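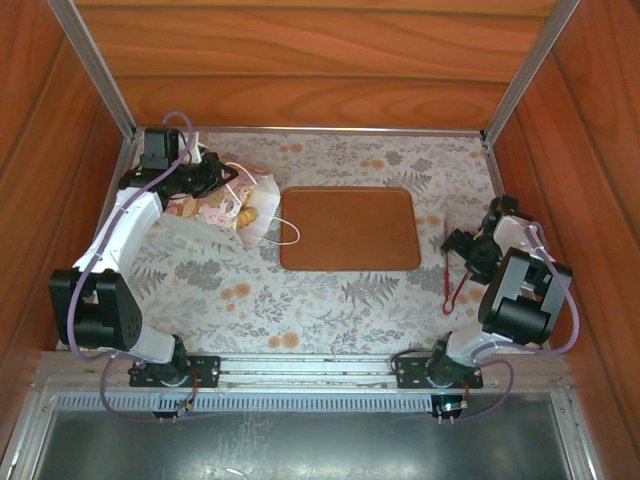 A tablecloth with gray ferns and soft orange dots, one of the plant patterns that come back this winter.

Skistwood textile market moves to the old bus hall

Sunday, January 1, 2023

The textile market in Skistwood will open this year in the former bus hall on Jiltow Street. The town council and the market company Werar signed the agreement in the last week before the holidays. The market stood for many years on the open square by the river, where sellers lost several trading days each winter to wind and snow.

The hall has room for 30 stalls, the same number as on the square. Rents stay as they are until June. After that month, Werar may raise them by up to 5 percent, but it must first inform the sellers in writing.

In a survey made by the company in the fall, 637 visitors answered questions about the move. Most of them were in favor. The most common worry was parking, and the council has now agreed that the bus lot behind the hall can be used free of charge on market days. The second worry was the distance from the center. The number 4 bus will stop at the front door, also on weekends.

Household fabrics are still the largest part of the trade. According to Werar, tablecloths and curtain cloth with leaves and flowers sold better last season than plain ones, which was a surprise for several sellers. The Haruna stall, known for its table linen, has ordered more printed cloth for the spring and will take a double place near the entrance. Wool and knitting yarn will have their own row along the north wall, and the two repair tables for zippers and hems will be next to it.

Not everything is ready. The heating in the hall was tested in December and works only in the front half – the rest will be repaired before the opening. The council also waits for a new fire door. The old one is too narrow for the number of visitors expected on a Saturday.

The square by the river will not stay empty. Fruit and vegetable sellers have asked to use it from the spring, and the council will discuss their request at its next meeting.

Sellers who want a place in the hall can collect the form at the Werar office or at the town library. Those who had a stall on the square last year are served first.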